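Home | Projects | Open calls | Contact

Call for participants: shelf handling recordings, Rostau

Cimia is recruiting 19 participants to record shop shelf tasks from a head-mounted camera. The recordings serve as training examples for Vomex, a learning system for two-handed robot picking and facing. No experience of robotics is required.
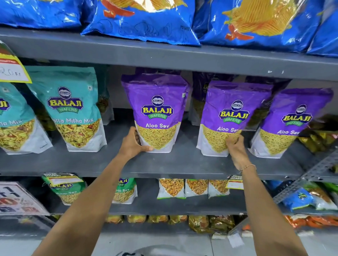
Each participant completes 4 sessions. Tasks consist of straightening, turning and re-seating packets of snacks on open metal shelving. Both hands must stay in view of the camera during contact. Bracelets and watches may be worn.
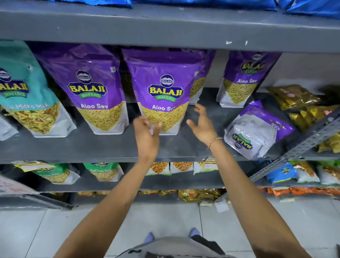 Work at normal speed. Failed grasps are kept and labelled, so do not restart a task after a slip. The current set holds 1,074 clips; a further 650 are needed, chiefly of soft pouches standing close together. 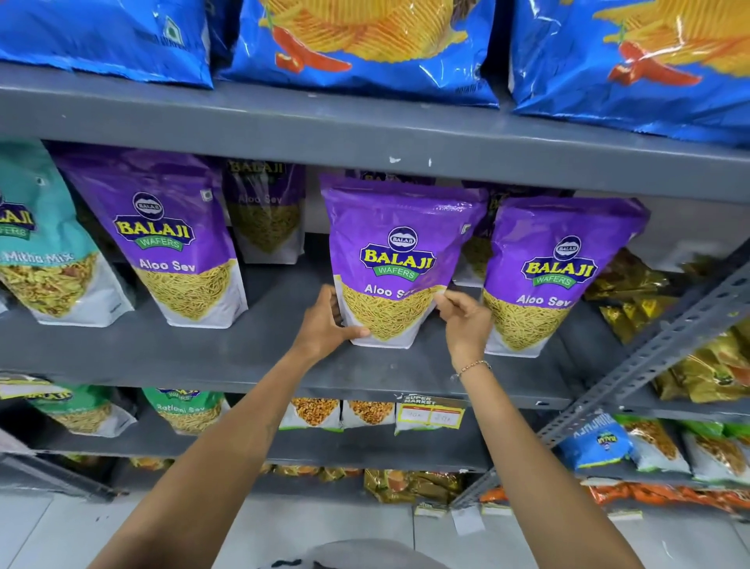
Rostau, May

Applicants must be over 18 and able to reach low and middle shelves without strain. Sessions are paid and begin at 9 am. Faces and voices are removed before storage. Apply through the Nasution office, stating your stronger hand.

Last updated: May

Comments (3)

krill_b: Are glasses a problem under the head strap?

Cimia: No. Thick frames may need a looser strap setting.

dovetail: Left-handed, applied this morning. Is travel to Rostau covered?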